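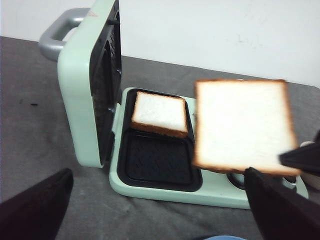
3 min read

News > Local > Food & Drink

Toasted sandwich night is coming back to Prado, and it is staying through December

23 July 2021

16 comments | 80 shares

If you have lived in Prado for any length of time, you will know that Friday evenings used to smell of butter and melted cheese, at least along the stretch of road between the library and the old Parnunico bakery. After more than a year without it, the weekly toasted sandwich supper returns tonight at the Fleltov Street hall, and the doors open at half past five.

The supper began as a way to use up the bakery's unsold loaves at the end of the week. People brought their own sandwich makers from home, plugged them in wherever there was a free outlet, and made whatever they liked with whatever was on the long table. It grew from there, slowly at first and then all at once, and by the last full season the hall had served 1096 sandwiches and blown more than a few fuses along the way.

That last part has been taken care of, you will be glad to hear. The hall was rewired over the spring, with new outlets down both long walls, and the kitchen at the back has a proper sink again after years of making do with a plastic tub. The work was paid for with $788 left over from the winter raffle and a grant from the town, which also covered a fresh coat of paint in the entryway (a very cheerful yellow, and much nicer than the brown it replaced).

Parnunico is once again giving the bread, mostly plain white and a seeded brown, and the grocery store Elimport has promised cheese, tomatoes and onions every week for as long as the supper runs. Anything more adventurous is up to you. Past favorites have included banana with peanut butter, leftover chili, and a blue cheese and pear number that divided the room for most of one autumn and still gets brought up now and then at the bus stop.

There are 80 places at each supper, and you do need to put your name down beforehand this time, either at the bakery counter or on the sheet inside the library door. A sandwich and a cup of soup cost $3, and children under five eat free. If you are bringing your own sandwich maker, please give the plates a good wipe before you come and put a label with your name on the cord, as two very similar ones went home with the wrong families last time and it took until Easter to sort out.

When the weather is kind, the side doors will be open and there will be tables out on the grass, so a sweater is a good idea for later in the evening. Dogs are welcome outside on a leash. The parking lot behind the hall is still being resurfaced, and drivers are asked to use the library lot until the work is done.

The suppers will run every week until the middle of December, when the hall closes for the holidays. Names for next week's supper can be added to the list from Monday morning.

Share this story | 16 comments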